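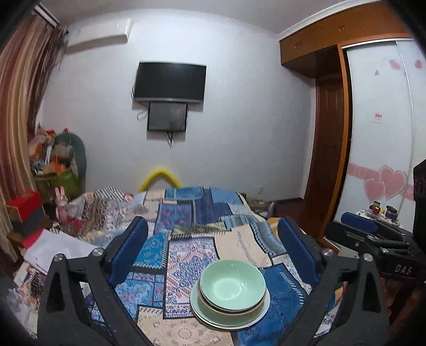 Cable run for two screens on a bedroom wall, split unit top left

Posted in Walls, Mounts and Cabling
April, 8.40 pm
By hatch_and_batten

Looking for opinions before I cut plaster. Bedroom wall has the TV mounted near the centre and a smaller monitor directly under it. The monitor leads drop out of the bottom and come together in a point against the wall. One thin cable loops out to the left, and a short black one bulges from the left side of the TV. All of it is visible from the bed.

Constraints:
- the only outlet on that wall is low and to the right
- air conditioner is high on the left, curtain beside it
- sliding wardrobe on the right, so no spare width at that end
- wall is plasterboard on timber studs, 90 mm deep, insulation unknown

Option A is surface trunking from the monitor down to skirting, then across to the outlet. Option B is a recessed box behind the TV with a new GPO, leads dropped inside the cavity. I have a Hatico trunking kit in the shed, unopened. Which one would you do?

ridgecap58

Option B. A new power point behind the TV needs a licensed sparky, but it's a short job if there's a circuit nearby in the roof space. Data leads can go down the cavity as long as they are kept apart from the mains. Don't drop the TV's own power cord inside the wall. It isn't rated for it.

oddbatten

Disagree with B for a bedroom. Two screens stacked like that usually means one of them will be moved within a year, and then you have a hole to patch. Trunking comes off with a scraper and a dab of filler. Paint it the wall colour. On a pale grey-white wall it all but disappears.

ridgecap58

It disappears from the doorway. From the bed, side-on to a lamp, every length of trunking throws a shadow line. I did my brother's place with it and took it out again.

hatch_and_batten

The monitor is staying. It's on its own bracket into a stud, and the TV bracket spans two. The stacking is deliberate: TV for watching, monitor for the desktop machine when I bring it in.

slidingdoor_sfeir

Off the cable question for a moment. Are those printed hearts on the wardrobe doors a film or part of the panel? We have Sfeir sliders with a vinyl print and I am trying to find out whether it lifts cleanly. Ours are going grey at the edges where hands land.

hatch_and_batten

Came with the house, so no idea who made them. I think film. My daughter picked the room for the pink hearts and they are not up for discussion. The sticker in the middle of the left door I would happily lose.

slidingdoor_sfeir

Hair dryer on low, peel at a flat angle, eucalyptus oil for the residue. Test the oil somewhere out of sight first if it is film. It took the gloss off one of my panels.

lowvoltage_lou

Back to the wall. Has anyone asked where the air conditioner's supply and drain run? If the line set goes down inside the wall and not straight out the back, Option B could put a hole saw very close to it. Check from outside. If the conduit starts at the same height as the unit, you are clear.

oddbatten

Seconded, and another point for trunking.

ridgecap58

It's a point for checking. The unit is well off to the left and the box would go in behind the TV. With the power off and a stud finder that reads live wires you would know in ten minutes.

hatch_and_batten

Went out and looked. Line set exits directly behind the unit, then down the external brickwork in cover. Nothing in the cavity on that side that I can find. There is a nogging part way down though, so any drop would have to get past it.

ridgecap58

Long flexi bit through the nogging from the box opening. Gistska do one that suits. Allow a 25 mm hole if you want HDMI plugs to pass without a fight.

oddbatten

Or surface trunking, one afternoon, no nogging.

lowvoltage_lou

Middle path: tidy first, decide later. Replace the long leads with short ones between the two screens, Velcro them to the back of the TV bracket, and bring a single bundle down in braided sleeve. Most of the mess is slack — the loop on the left is one lead that is far too long. I got sleeve at the Hellcombe hardware for $3 a metre.

hatch_and_batten

Fair. Ordering short HDMI and a right-angle power lead for the monitor. The sparky is here next month for the kitchen anyway, so I will get a price on the GPO then and measure the nogging properly. The trunking stays in the shed until I have his number.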